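Retention Period

1. Office 427

The lease on the Bultano office ended on 24 September 2019. Under the terms of surrender, each room had to be returned with clear walls, clean carpet tiles and no paper. Emilian Văduva was assigned Office 427, which had been his own for six years.

He began with the filing cabinet. The Imhof contracts went to storage. The Drillix drawings went back to Drillix. One sheet remained, a single page dated in May, unsigned, which matched no entry on the inventory. It was a letter of resignation. He had typed it himself and had never sent it.

The retention schedule had no category for letters that were not sent. He read the schedule twice. Drafts of no continuing value could be destroyed at the discretion of the author.

The wastebasket stood on the carpet near the wall. He tore the page in half along the fold, then across, and continued until the pieces were too small to hold a full sentence. One piece still read "with regret." He tore that one as well. 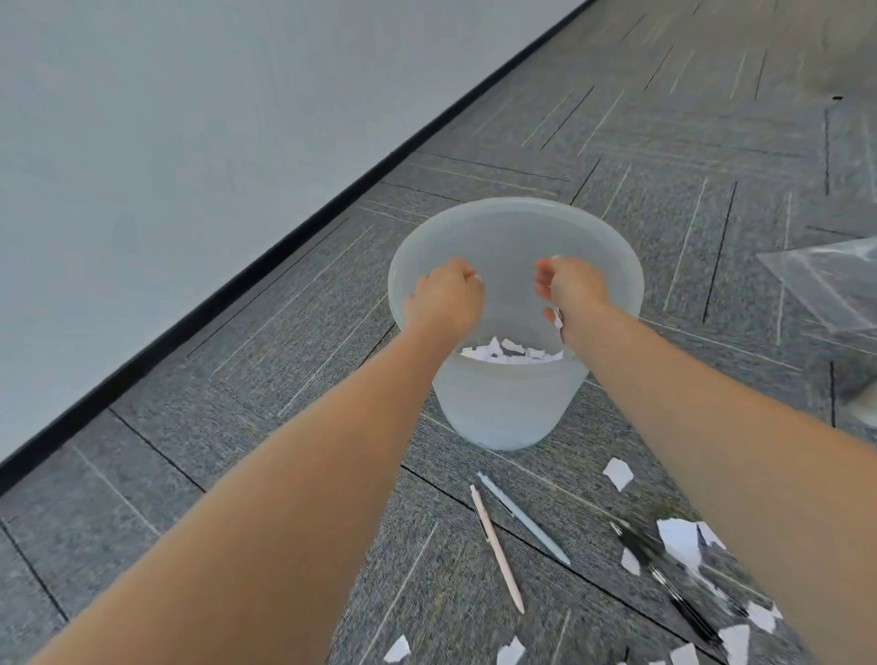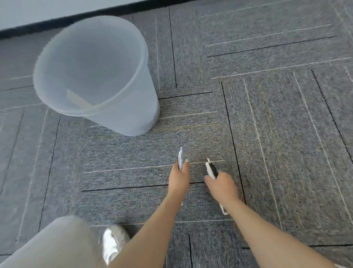 The plastic wastebasket on the gray carpet tiles, Office 427.

2. Inspection

The agent from Bondlow arrived at four with a meter and a printed form. She checked the light switches, the window latch and the baseboard. She pressed one carpet tile with her shoe, found it level and made a mark.

"Is the basket yours or the building's?" she asked.

Emilian consulted the inventory. Item 376 was a desk. Item 561 was a coat hook. The wastebasket was not listed.

"Mine, I suppose," he said.

She wrote this down. He signed on the second line — the first was for the company — and gave her the key. The form had a box for remarks, and she asked if he had any. He held the pen over it long enough for her to look up from the meter.

He wrote one sentence, in small, even letters, and dated nothing. Then he asked her for the address of the head office, and whether the mail had already gone.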